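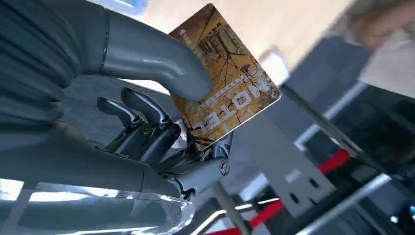

Hotel key card stops working every day or two, and which way does it go in?
Posted in Travel & Lodging > Rooms and Keys

cillside_468

I'm staying in the same hotel for 16 nights for work and I have had my key card redone at the front desk four times so far. It opens the door fine when I get it, then a day or two later I get a red light, or no light at all. The card is one of the generic ones with a photo of trees on it in fall colors and HOTEL in big white letters. No hotel name on the front. There is a little white arrow near one corner and I assume that is the end that goes in the lock, but the slot is on the top of the lock and the word is upside down if I follow the arrow, so I have tried it every way I can think of.

I keep the card in my back pocket or in the same bag pocket as my phone. A coworker told me phones wipe them. The desk clerk said that was an old story and to just come back down when it quits.

Three things I want to know:

Is the arrow the thing to go by, or the lettering?
Does the phone matter?
Can I ask for a different kind of card, or are they all the same?

Also, smaller problem. I have dropped the card twice getting my shoes off and it took me a while to find it the second time. It was lying with the back side up. Any cheap way to make it easier to spot on this carpet? 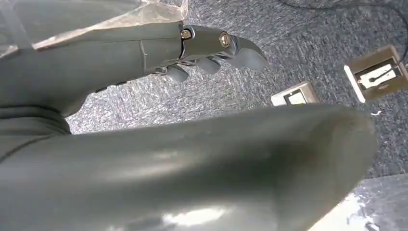 Gray speckled carpet.

Thanks for any help. I have nine nights left.

joo2658

Worked a front desk for six years, two different places, so I'll take these in order.

Go by the arrow. Ignore the lettering. Those cards are bought in boxes with stock artwork on them and whoever laid out the picture was not thinking about your lock. On most slot locks the arrow points into the slot. Which side the picture faces depends on how the lock was mounted. If the card has a dark stripe on the back, that stripe has to run past the reader inside the lock, so if you get nothing at all, keep the arrow pointing in and flip the card over so the picture faces the other way. Once you find the right way, remember it by the arrow.

Put it in all the way, then pull it out at a steady speed. Wait for the light before you turn the handle. Most people who came down to see me were turning the handle first, or leaving the card in and waiting for something to happen.

Yes, the phone can matter if it's a stripe card. The phone itself is usually not the worst of it. The magnets in phone cases, wallet clasps and bag snaps are worse. Hotel stripes are made to be rewritten over and over, so they are much easier to wipe than the one on your bank card. Put it in a shirt pocket or the other side of the bag and see if it lasts.

One more thing to check. Ask the desk what checkout date they are putting on the card. For long stays we had clerks who would code a card for one or two nights out of habit. If it keeps dying at the same time of day, especially right after checkout time, it's the date and you can carry it anywhere you like.

Red light usually means the lock read the card and said no. No light means it didn't read it, or the lock battery is low. Tell the clerk which one you are getting, it saves a lot of time.

perkurstead

Just get two cards. Leave one in your suitcase. Problem solved.

cillside_468

Two cards won't help if they both quit while I'm out and one is in the room.

perkurstead

OK then keep both on you in different pockets.

zerkico900

Agree with joo2658 on the date. I had the same trouble on a three-week stay and it was the date every time. I asked them to code it through to my last day and had no more trips downstairs.

On asking for a different card, you can ask for a new blank in place of having the same one redone. They do wear out. If the stripe is scratched or the card has a bend in it, redoing it won't last. Most desks have a stack and will hand you a fresh one. You can't switch to the tap kind unless the locks are made for it, so look at your door. If there's a slot, you need a slot card.

For finding it on the floor, a strip of bright painter's tape on the paper sleeve works, if they gave you one. Keep the card in the sleeve when you're not using it. I would not put tape on the card itself. It can catch inside the lock, and then maintenance has to come up and get it out. Or pick one spot, like the desk or on top of the TV, and put it there before the shoes come off.

cillside_468

Went down and asked. It was coded for two nights at a time. They gave me a new card coded to the end of my stay, and the arrow does go down into the slot with the picture facing me. Will post again if it quits before Friday.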